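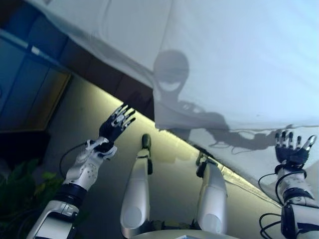

Fernanda Fonseca wrote in to ask why her robot learned to hesitate. She had recorded 50 demonstrations of it smoothing a sheet, trained overnight, and got back a machine that reached for the fabric, stopped, thought about its life, and reached again. Could the training settings be to blame?

They could, but I'd look at the person wearing the headset first. A robot taught by remote control copies everything you do, including the part where you try to remember what comes next. Fernanda's recordings, once she sent them over, had a long pause before nearly every grasp. The robot had been an excellent student.

So this page is about recording demonstrations for a two-armed robot with proper fingers, with a sheet as the task. I use the Stisik headset and gloves with the Vornlow recorder, but the advice carries over to most setups.

## Before you put anything on

Decide what "done" means and write it on paper. For the sheet, mine says: *near edge straight, no fold wider than a hand, both hands back off the fabric.* If you leave this for later, you'll find that some of your episodes end at "pretty good" and others end at "I was hungry."

Then decide on the order of moves. Left hand takes the near edge, right hand takes the near edge, both pull, both let go, right hand sweeps the middle. Any sensible order will do as long as you keep to it. If you lead with the left hand in half your episodes and the right hand in the other half, the model may split the difference and grab the air in between.

Check the cables, too. Raise each arm as high as the task needs and turn the wrist both ways. A loop that hangs nicely at rest can catch on an elbow the moment you reach across.

## Line up your hands

1. Stand with your own arms in the robot's starting pose. Get this close before you connect, or the arms will hurry to catch up with you.
2. Keep the emergency stop where a second person can reach it. Your hands are going to be busy being somebody else's hands.
3. Open and close your fingers slowly. If the robot's thumb lags or doesn't close all the way, redo the glove calibration now. It will not get better on its own, though I have given it several chances.
4. Move both arms through the whole work area without touching anything.

Leave the fingers open at the start of every episode. An open, relaxed hand is an easy pose to hit again and again, and you'll want that when the policy runs by itself.

## Record three throwaways

Your first three episodes are for you. Delete them. Yes, even the good one.

What you're learning in those is where to look. In the headset you see what the head camera sees, and the great temptation is to lean in or peek around your own arm. If you must move the head, move it the same way each time. And don't take the headset off to check the sheet with your real eyes. The robot doesn't have your real eyes, and whatever you learn that way is cheating.

Watch for shadows while you're at it. With a strong light behind the robot, its own head and arms land on a pale sheet in gray, and they move whenever you do. You can soften the light, or you can record under several different lights so the model has met the problem before. What I wouldn't do is record everything under one lamp and then switch it off for the demo. I did that last October.

## Record the real ones

- Move at a steady, slightly boring speed.
- Don't stop before a grasp. If you need to think, think between episodes.
- Pinch fabric with the thumb and 2 fingers. A full fist picks up more cloth than you meant to.
- If you miss, recover calmly and keep going. A few clean recoveries are worth having.
- If you miss and swear and flail, throw the episode out.
- Muss the sheet differently each time. Give it a big fold, a small one, a corner tucked under.

I take a break after every 7 episodes. Past that my arms droop, and then the robot's arms droop, and I end up with a very faithful record of my shoulders.

## Watch them back

Play every episode at double speed the same day. Trim the dead time at both ends, and tag anything odd while you still remember why you did it. Vornlow lets you type a note per episode. "Weird" is not a useful note. I have 50 of them.

Fernanda trimmed her pauses and recorded a fresh batch with the order of moves taped up by the door. Her robot now goes straight for the fabric. It also lets go a bit early on the right side, so she's back in the gloves on Monday.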